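Projektbericht: Wo bleiben die Schlüssel? Ablageorte in kleinen Wohnzimmern
Gruppe: Anjani Nair, Arif Siriwardena, Zahira Lubis

3. Durchführung

Für unser Projekt im Kurs Wohnen und Alltag haben wir in 7 Haushalten in Pollisdale gefragt, wo kleine Dinge nach dem Heimkommen abgelegt werden. Die Besuche waren im Juli, immer am späten Nachmittag. Zahira hat die Gespräche geführt, Arif hat die Notizen geschrieben.
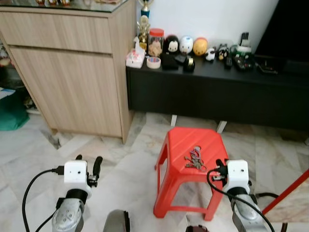
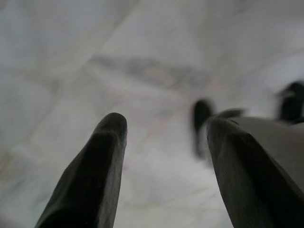 Die Frage nach dem festen Platz war für viele Befragte schwieriger, als wir erwartet haben. Die meisten nannten zuerst einen Haken oder eine Schale, benutzen aber im Alltag die nächste freie Fläche. Ein roter Kunststoffhocker mitten im Zimmer, wie im ersten Bild mit dem Schlüsselbund darauf, ist dafür gut geeignet — er ist niedrig und man sieht die Schlüssel sofort. Das lange TV-Möbel dahinter trägt schon Pokale, Taschentücher und Klebeband, dort würde ein Schlüsselbund weniger auffallen.

4. Offene Punkte

Frau Ngau hat uns empfohlen, auch den Flur zu untersuchen. Das konnten wir in der Zeit nicht mehr machen. Die Tabelle mit allen Antworten steht im Anhang.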